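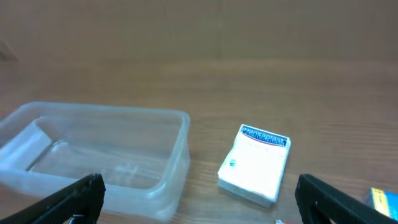
The Robots Down the Hall: What Happens When a Machine Gets a Job

Grown-ups worry about robots a lot. They picture a shiny metal person marching into the office, taking the good chair, and eating everybody's lunch. (Robots don't eat lunch. This is one of the few things people like about them.)

The real thing is less like a movie. Take a company called Brustix, in the town of Rirkberg. Brustix packs kits. If you have ever opened a first-aid box at camp, or a travel kit in the glove compartment of a car, somebody had to put all those little boxes and tubes inside. At Brustix, that somebody used to be a person every single time. Now, for part of the day, it is a pair of arms.

Just arms. No legs, no head, no opinions about music.

What does the robot do all day?

It picks a thing up and puts the thing down somewhere else. Then it does that again. A bandage box goes in the container. A tube goes in the container. If this sounds like the most boring job in the world, you are beginning to understand why people wanted a robot for it.

Picking up a box is harder than it sounds, though. You do it without thinking because you've been practicing since you were a baby, mostly by grabbing your uncle's glasses. A robot hand, called a gripper, usually has two stiff fingers that open and close like a clothespin. It has to line up with the box, close just enough, lift, and let go in the right spot. Squeeze too hard and you have a flat box. Squeeze too softly and you have a box on the floor.

See-through containers are a special headache. A camera looks at clear plastic and sees shiny bits plus whatever is behind them. You have walked into a glass door at least once, so be kind.

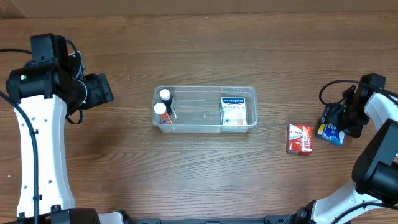 Why would a robot need two arms?

With two arms it can reach things on both sides of a table, and one arm can hold something steady while the other one works, the same way you hold a jar with one hand and twist the lid with the other.

So what happened to the people?

This is the question that matters, and the answer is a bit messy.

Before the arms came, 12 people worked in the Brustix packing room. There are still 12, but they don't all do what they did before. Two of them now look after the arms. They had to take a class called Sengar, which is the company's name for its robot training, and which has a test at the end. One of them hadn't taken a test since high school and did not enjoy the reunion.

Some people check the finished kits. Others pack the odd orders, the ones where a customer wants three of this and none of that and a note that says Happy Birthday. The arms are hopeless at odd orders. They like things the same.

Some changes are good. Packing by hand all day makes your wrists and shoulders ache, and there is less of that now. The worst shift, the one that started at 5 in the morning, is gone, and no one has sent it a goodbye card.

Some changes are not so good. Workers used to chat across the table while they packed. It is harder to chat when your table partner is a motor. Watching a machine can also be duller than doing the job yourself, and you still have to pay attention, because the minute you look away it will try to pack a tube sideways. A few workers say they miss being the fast one. It's nice to be the best at something, even if the something is boxes.

And at other companies, there really are fewer jobs after the robots arrive. It depends on what the bosses decide. The robot doesn't get a vote. It also doesn't get a paycheck, so it might not care.

Who's in charge?

People are. There's a big red stop button near the arms, and anyone in the room is allowed to press it. You don't have to ask first. The computer program that runs the arms is called Jekesum, and it keeps a list of every time it gets stuck. In July the list had 3,031 lines. Each line is a spot where the program gave up and waited for a human being to come over and sort things out, so the next time you hear that robots can do everything, think of that list.

Try it at home

Get a small box, an empty food container, and two wooden spoons. Hold one spoon in each hand. Pick up the box using only the spoons and put it in the container. Now do it 70 times. If you quit before then, you know how the people at Brustix felt about the 5 o'clock shift.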